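**From the import desk: the tariff code that ate March**

Those of you who sell across a border already know that a product is never only a product. It is also a number, and the number is decided by someone who has never met it. Ours was decided twice in March, by two offices, with two different answers.

The item was a jar lid opener, the rubber-and-steel kind, shipped from Toltov in cartons of 40. Toltov's export office filed it as a kitchen tool. Cukotbridge, where it came ashore, preferred to think of it as an article of rubber. The difference between those views is 5 percent of declared value, plus a form, plus a second form confirming that you received the first.

Members have asked which side was right. Having read the notes to the relevant chapters with a pot of coffee, I can report that both are. The notes say a thing should be classified by its essential character. They are less forthcoming about how to find the essential character of a lid opener, and I went through a stretch of staring at mine in the drawer.
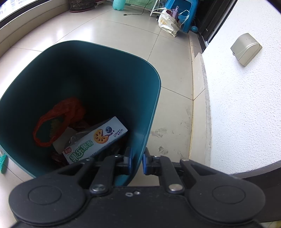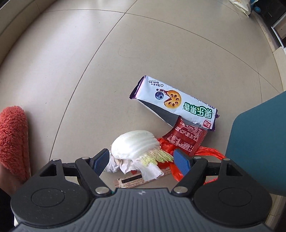 Meanwhile the shipment sat. Storage at the Cukotbridge terminal is free for the first 2 days, a period chosen by somebody with a keen sense of how long it takes to get an email answered. After that the meter runs. By the time the paperwork cleared, the final bill for storage came to $965, and the lid openers had become, per unit, the most expensive rubber goods I have ever been responsible for.

Pumphrey, our freight forwarder, was very good about it. They sent a calm note explaining that these things happen, with their handling invoice attached. I have kept the note.

A few practical points came out of all this, and I pass them along for anyone with goods on the water this spring.

Ask for an advance ruling. It costs nothing but patience, and it binds the customs office to an answer before your carton shows up. I had always assumed this was something for companies with a legal department. It is a short application with a sample in a padded envelope. Do describe the materials by weight. "Mostly rubber" was not received warmly.

Check that your supplier's code and your own agree before the ship leaves. Compare at least the first six digits, which are meant to be the same everywhere. After those, each country adds its own, and you should not expect the tails to match or panic when they don't.

Read the origin certificate yourself, even if your supplier swears it is the same one as last time. Ours was the same one as last time, including last time's invoice number.

And if you think a duty has been charged wrongly, pay it and protest it. Holding out on principle feels wonderful for an afternoon and then the storage bill arrives (see above, $965). Our protest went in with the receipts and we are waiting on a reply. The acknowledgment says they'll be in touch "in due course," a phrase I have now looked up in the regulations without success.

On a brighter note, Zada has finally joined the simplified filing arrangement, so small consignments from there can go through on one declaration in place of the old bundle. The first member shipment under the new rules cleared in a morning. I asked whether there was a catch and was told to keep all records for 5 years, so buy a box.

If you have a classification story of your own, send it in for the April issue. Lid openers will be given priority.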